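Rundum after a 16-day trial

I said in July that I would write up the Rundum kit once we had used it on real machines. We have now, so these are my notes. I work on the hardware side at Pallerach, where we take in old desktop computers, pull the drives, and either wipe them or pass them on for shredding. Rundum is a kit from a small company called Jalludora that is meant to get a robot arm doing the drive part of the job.

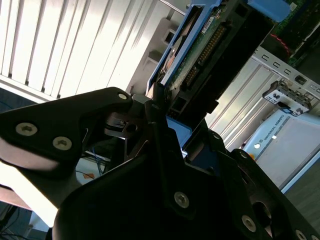
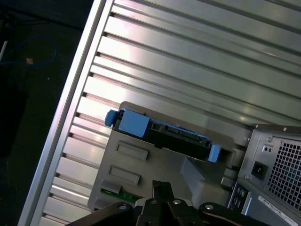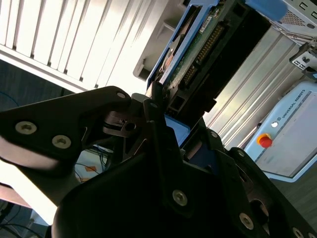
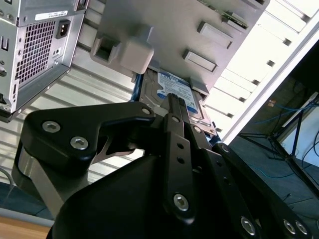

Gripper and hard drive at our bench. In the last one the drive is at the tower case.

What you get

The kit is mostly software. There is a small computer that talks to the arm, a wrist camera with its mount, and a library of ready-made moves for drives and caddies. You bring your own arm. Ours is a Universal Robots one we already had. Jalludora supports a couple of others, but I have not tried it with those and can't say how well it does.

There is also a printed manual of 153 pages. I thought I would never open it and ended up using it every day. The index is good. The part on cables is the best written chapter in it and I wish it came first.

The trial costs 500 dollars, and they take that off the price if you buy. You ship everything back in the same cases if you don't. Return shipping is on you.

Setup

Setup took one long day. Bianka Borbély from Jalludora was on a video call with us for the morning and then on and off in the afternoon. She was patient and did not try to sell me anything extra. Most of the time went into calibrating the camera. You move the arm through a set of poses over a printed target, and if anything shakes the table you start again. We started again several times. Do it when the building is quiet. We finally got a clean one after 6 in the evening.

After that you teach it the case. You show the arm where the drive bay is, close the gripper on the drive by hand control, and walk it out along the path you want. The software smooths the path and asks you to confirm it at low speed. The screen for this is plain and easy to follow. Sumathi Kurup, who shares the bench with me, had never run an arm before and taught her first case before lunch on the second day.

Pulling drives

The drives we used for the trial sit in blue plastic fittings, and the kit has two ways of dealing with that kind of thing. It can grip the plastic or it can grip the drive body. We tried both. Gripping the plastic is gentler, but if the carrier flexes the drive ends up at a slight angle and the next step gets harder. Gripping the body gives a firmer hold. You have to keep the fingers away from the circuit board on the underside, though, and the software will only do that if you mark the board as a keep-out area when you teach the part. It should ask you to. It doesn't.

A full cycle, from the arm leaving its rest position to the drive being set down, took 70 seconds at the speed we settled on. I am faster by hand. So is Sumathi. I don't think that matters much for a shop like ours, where the arm can keep going while we deal with the odd machines, but if you only see a few towers a week I would not bother.

When it goes wrong it mostly goes wrong politely. The arm feels more resistance than it expects, stops, backs off a little, and puts a message on the screen. The messages are readable. "Part did not release, check latch" was the one we saw most, and it was usually right about the latch. Once it stopped with nothing more than a number, and the number wasn't in the manual. I wrote to support and had an answer the next morning (a camera cable that had worked halfway out).

Putting drives back in

Jalludora lists this as a supported task. In my opinion it is half supported. Lining a drive up with a bay takes much more care than pulling it out, and the wrist camera sees a lot of gripper and not always enough of the bay. If the fingers are in the way of the edge it wants to track, it guesses from the last good view. Sometimes the guess was fine and sometimes the drive landed against the side of the opening and the arm stopped.

Bianka suggested teaching a second look, where the arm pauses a bit farther away before going in. It helped. It also makes the cycle longer, and you have to set it up separately for each case model. They say a better version is coming in the next release. I would wait for it before paying for the kit on the strength of this feature.

Small things

The camera mount blocks one of the screws you need to reach if you want to change the fingers. You have to take the mount off, and then you have to calibrate again. Please fix this, Jalludora.

The software does not like strong window light on bare metal. We got steadier results with the blinds closed. The manual mentions it in a footnote.

Saved parts can be copied from one machine to another with a plain file. I swapped a few with the Orbán workshop across town, who have had the kit longer than we have, and their files loaded without trouble. The positions needed touching up, but the grips were fine as they were.

There is no undo when you are editing a path. Save often, under a new name.

Are we keeping it

Yes, for pulling drives. I have asked for a price without the insertion module and was told they will think about it. If they say no we will probably still take it, a little grumpily.

Sumathi wants to teach it the older flat desktop cases next, the kind where the drive is held under a bracket. I have my doubts about whether the fingers will fit. If we get it to work I will post the part file here for anyone else running Rundum. If you already have one for those cases, leave a comment and save us the trouble.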